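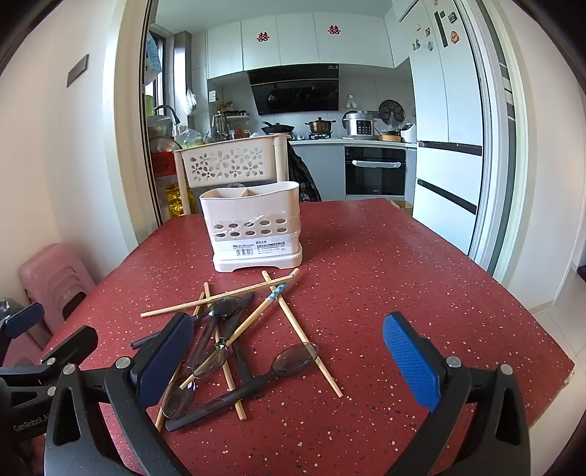

Page modifiée pour la dernière fois en février

Comment la lumière devient-elle une photo ?

Tu as sûrement déjà pris une photo, avec l'appareil d'un grand-parent ou le téléphone de la maison. On appuie, ça fait clic, et voilà ton chat sur l'écran, avec ses moustaches et son air de mauvaise humeur ! Mais que se passe-t-il pendant ce tout petit clic ? Installe-toi bien, on va prendre notre temps.

Commençons par la lumière. Elle part du soleil ou d'une lampe, elle rebondit sur les choses, et une partie de cette lumière arrive jusqu'à tes yeux. Un appareil photo fait un peu comme toi : il a une sorte d'œil, qu'on appelle l'objectif. Dedans, il y a des morceaux de verre bombés, les lentilles, qui rassemblent la lumière pour former une image bien nette.

Cette image se forme à l'envers, la tête en bas ! Dans ton œil aussi, d'ailleurs, et c'est ton cerveau qui remet tout d'aplomb. L'appareil, lui, retourne l'image par calcul.

Au fond se trouve le capteur, une petite plaque couverte de minuscules cases sensibles à la lumière. Imagine une cour d'école remplie de seaux un jour de pluie : certains se remplissent beaucoup, d'autres presque pas. L'appareil regarde le niveau de chaque seau et le note avec un nombre. Chaque case donne un petit point de l'image, un pixel.

Et les couleurs, alors ? Sur les cases, on pose de petits filtres rouges, verts ou bleus. En mélangeant ces trois couleurs, on retrouve le jaune du citron, le violet des prunes et même le rose de tes joues quand tu as couru.

À l'atelier photo de Flullcombe, Toàn Lục propose souvent un jeu aux enfants : dessiner une pomme sur une feuille quadrillée, en coloriant chaque carreau d'une seule couleur. La petite Đào a choisi une grille de 1 467 carreaux (quel courage !) et sa pomme était toute ronde. Celle de son voisin, avec 165 carreaux, ressemblait plutôt à un escalier rouge. Essaie chez toi, puis accroche ton dessin au mur et recule de quelques pas : les carreaux se fondent peu à peu les uns dans les autres.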